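Home Garden Workroom Gallery About Contact

The tool bag, out on the table
Posted March 18, 2019 by Arsalan Bugti

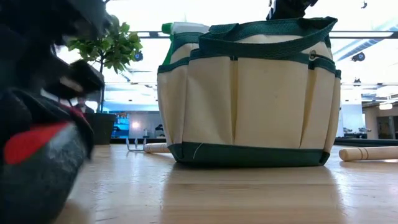

2 min read

Short one, people keep asking about the garden bag so it gets its own gallery page. Cream canvas, dark green trim, pockets down the front. Wooden table because the potting bench is under seed trays and will be til the weather turns.

I got mine through Flolside, the little shop out past Mevemthorpe, last August, end of season. Paid 42 for the bag and tools together. They had it at 44 and knocked a bit off when I stood there looking at it long enough. No idea if they still stock them, ring first, the website is never right.

More notes on what's in the picture, in no order.

The bag. Stands up by itself, the whole reason I like it. My old one was a floppy thing from Aerts and you had to hold it open with one hand and dig with the other. Front pockets are sewn off in green thread, they bulge out a bit. Good for seed packets, plant labels, the small pencil.

Handles. Two, both tall. Long enough to go over a shoulder if you've got a thin coat on. Winter coat, forget it.

The loose thread. Bottom band, lower left. Yes I know. Don't pull it, snip it. Pulled one on the last bag and lost half a seam.

Grommet. Up near the corner on the right of the front, set into the green. I hang my snips off it with a bit of twine when I'm doing the roses. Twine not in the photo.

Spray bottle. White, bright green trigger, sits behind the front pocket. Plain water in mine, for seedlings and nothing else. If you use soap mix get a second bottle and WRITE ON IT. I mean it. Ala next door killed a whole tray of basil that way, still talks about it.

The hand rake or cultivator. Silver tines, pale wood handle, lying to the left of the bag. Gets used more than anything else I own – scratching up the top crust, teasing out chickweed, pulling leaves from under the box hedge. Point the tines down when you lay it on the grass. Please.

The other handle on the right. Same sort of pale wood, rounded end, little groove ring near the tip. Nice to hold. I oil the wooden handles twice a year, linseed on a rag, leave overnight, wipe off what hasnt soaked in. Takes no time at all.

Packing it. Heavy tools in the middle, bottle toward one side, gloves on top so they're first out. Small stuff in the outside pockets and always the same pocket, or you'll be patting the bag all round like a man who's lost his keys. I change my mind on this every spring so don't hold me to it.

Cleaning. Shake it out upside down, stiff brush, cold water on the muddy bits and dry it in the shade. I put the old one through a hot wash and it came out fit for a doll.

Size, for everyone who wrote in: nearly 41 cm across with the pockets stuffed, a bit less with them empty. Fits on the car floor behind the seat. Does not fit in my bike basket, I tried, lost a trowel somewhere on the hill and never found it agian.

More pictures when the seed trays are off the bench.

Comments (4)

greenwelly
What oil for the handles, raw or boiled? Mine go sticky.

Arsalan Bugti
Raw. Thin coat, thinner than you think. Sticky means too much left on.

Patch_and_Pots
That thread would drive me up the wall. Love the green trim though!

mossyjen
Does the bottom stay stiff once it's been damp? My last canvas one sagged after one season and I gave up and went back to a bucket.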